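FOR IMMEDIATE RELEASE
18 Apr 2025

Altwood Soup Nights Are Coming Back, and We Need Your Recipes

ALTWOOD - Hi, everyone. I'm Shirley Boychuk, and I get to write this release because I was the one who said at our last meeting that press releases are usually boring. So now it's my job, and I have to say I'm pretty excited about the news I get to share!

Altwood Soup Nights will be back in June at the old Tuominen bakery building on the Pasville road. We had to skip last year while the kitchen was being rewired (if you ever tried to run both ovens and the dishwasher at once, you know why), and I can't tell you how many people have stopped me at the grocery store to ask when we'd start up again. Well, we're starting up again. Doors open at 5:30 every Thursday of the month, and soup is served until the pots are empty.

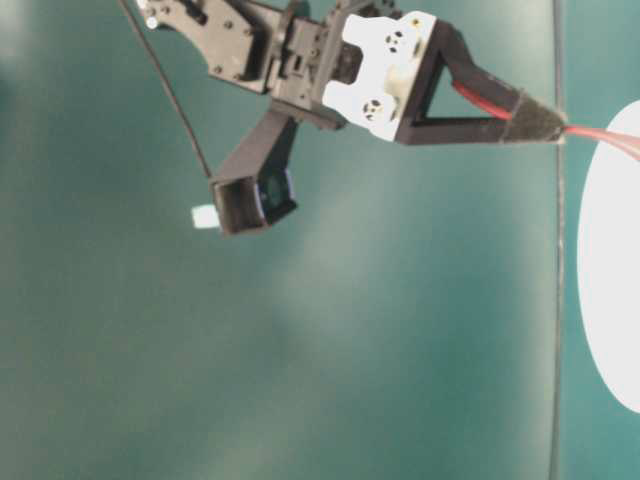

A bowl costs whatever you can pay. That was the rule when Eino Lappalainen ladled out the very first pot of pea soup, and it's still the rule now. Bread comes with it, and so does butter, and coffee is by the door. If you want seconds, get back in line and nobody will say a word.

The big change this year is the cookbook. We're putting together the Altwood Soup Book, and we want it to come from the people who eat with us. It will have 199 pages when it's done, or that's what Jarmo Hirvonen tells me, and he's the one laying it out on his dining room table. We're printing 3000 copies. I thought that was way too many, but Jarmo showed me the price difference and I stopped arguing.

We already have 26 recipes in hand. There's a salmon soup from Kerttu Sjöberg that uses more dill than you'd think a person could eat, and a yellow split pea from Lise Doucette that she cooks with a ham bone and a bay leaf and leaves alone all afternoon. My own contribution is a cabbage and barley thing my kids used to call "brown soup." It tastes a lot better than it sounds, I promise.

What we don't have yet is enough tomato, enough bean, or any cold soup at all. Cold soup, people! It's going to be June! If your family makes a good cucumber or berry soup, please write it down and send it in. It can be on the back of an envelope. We'll type it up for you and check it with you before it goes to print.

Kerttu will be testing recipes between now and then, so please give her real amounts. She's very patient, but "some flour" has already come in four times and I don't want to be around for the fifth. 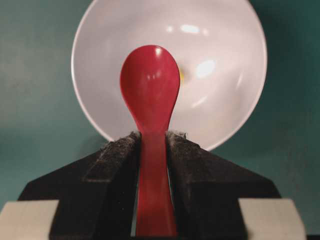
We're also collecting things for the kitchen, because a lot of what we had went missing during the rewiring. Soup pots with lids are at the top of the list, the bigger the better. Ladles, bread knives and serving spoons are welcome too, and they don't have to match or be fancy. A plain red plastic spoon with a nice long oval head will do just fine for dishing out sour cream, and a bright color is easy to find on a crowded counter. What we can't use is chipped bowls or anything with a loose handle, so please look things over before you bring them in.

The tables and chairs are taken care of. Haltent, the rental people over in Pasville, are lending us seating for 200, plus a canopy for the side yard in case the weather is good enough to eat outside. Lise measured the yard twice and says it fits with room for the stroller parking, so that's settled.

If you'd like to cook, you can sign up for a Thursday on the sheet inside the bakery's front door. Cooks start at 1:00 and somebody will be there to show you the stove, which has its moods. If you'd like to wash dishes instead, bless you, just turn up at 7:00 and ask for Eino.

Recipes and kitchen donations can be dropped off at the bakery building any weekday morning. Please put your name on recipes exactly the way you want it printed, and tell us who taught it to you if you remember. Those little stories are going in the book too.

Press are welcome at any of the Thursdays, and yes, you get soup.

Contact: Shirley Boychuk, Altwood Soup Nights, at the old Tuominen bakery building, weekday mornings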